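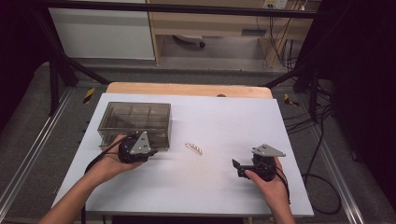
Sturnance hand-held gripper kit: progress report, second period

Summary. We have now used the kit long enough to say what it does well. We are not ready to say it is worth the price of the full package, and we recommend holding the second payment to Clustgate until the points below are settled.

What was done. The task for this period was small-part sorting. An operator holds one gripper in each hand, picks up a single small part from a white board and puts it into a divided plastic box. Clustgate promised 1000 usable recordings by the end of December. We made 2429 attempts. The kit's own software, Sunine, passed most of them. Our staff then went through a sample of 191 recordings that Sunine had marked as good and threw out 71. The reasons were mostly dull ones: the part was dropped outside the box, or the tracking jumped in the middle of a move. Until Sunine catches these by itself, we do not accept its pass count as a measure of progress.

Hardware. The grippers have held up. Operators learned them quickly and had few complaints about the grip. The cables are another matter. Each gripper has one, and turning the wrist to reach the far compartments pulls on it. The sales sheet says "free movement." We would not put it that way. Clustgate has mentioned a cordless version but has given us no price and no date.

Training results. None yet that we would stand behind. The Lu lab received the first batch and trained on it, but the test used the same box in the same place as the recordings, which tells us little. We have asked for a repeat with the box moved and a second part shape added.

Spending. Within budget for equipment, over on staff hours. All of the overrun is hand checking that the quote said would not be needed.

Next period. Repeat the Lu test, get a written answer on the tracking jumps, and price longer cables from another supplier.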